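The Glass Orchard at Plendcombe, by Sulastri Wibisono: a reader's review

Posted 2021-11-13

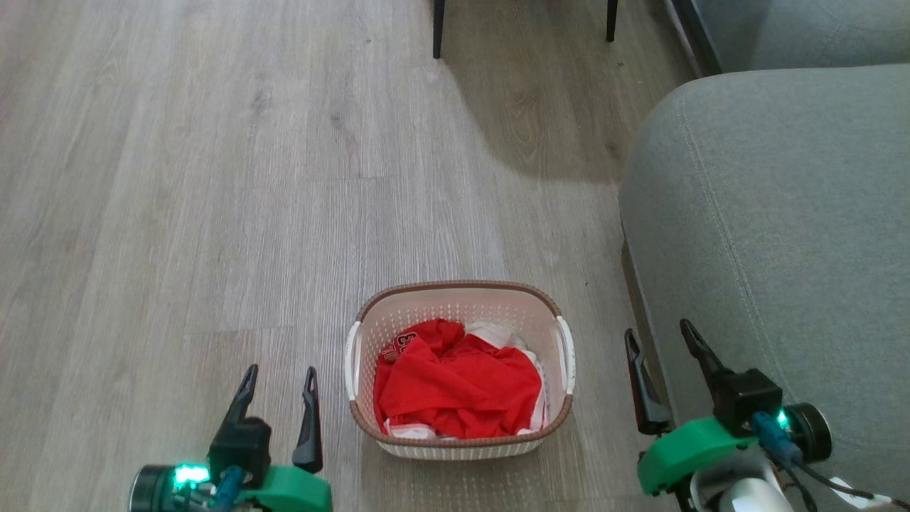 Is it necessary to read the first Plendcombe novel before this one?

It is better to do so, but you can manage without it. The author repeats the main family facts in the second chapter, and only the quarrel about the will stays a little unclear for a new reader.

I have the hardback from Wadach, 144 pages longer than the first book and much heavier in the bag. I read it in July during my holiday and then again last month, more slowly, with a pencil.

The story begins at an engagement party. Cordelia Aerts, who has been married 2 times and buried both husbands, arrives in a white dress, and from this moment the bride's mother wants her out of the house. There is also a stolen necklace, a cousin who gambles, and a hotel owner called Junevik whom I did not trust from his first line. I was right about him, but for the wrong reason, and I will not say more.

What I like most is the talk. The women in this book say terrible things to each other in very polite sentences, and I laughed aloud in the dentist's waiting room. The long dinner in chapter nine is the best part. Everybody at the table knows one secret and believes it is the only one — and the soup is still being served when the first of them comes out.

I was less happy with the middle. Cordelia goes to the coast to think, and she thinks for nearly 99 pages. There are many descriptions of hotel curtains and of clothes. The gambling debt is also strange to me. It is 3100 pounds, and for such rich people this is surely the price of a coat, so I could not believe that the cousin would run away from it. Perhaps in the first draft the sum was bigger.

The ending comes fast. Two people confess in the same chapter and one of them I had forgotten. I went back to look for him and he is there, at the party, holding somebody's umbrella, so the author has played fair with us.

A word about the edition: the print is clear and the paper is good, but the family tree is placed at the back, where I found it only after I had drawn my own. Mine had one mistake in it (I made the twins into mother and daughter).

I give it four stars from five. My sister has the book now and she is already at the coast, complaining about the curtains. If there is a third one I will buy it, in paperback this time.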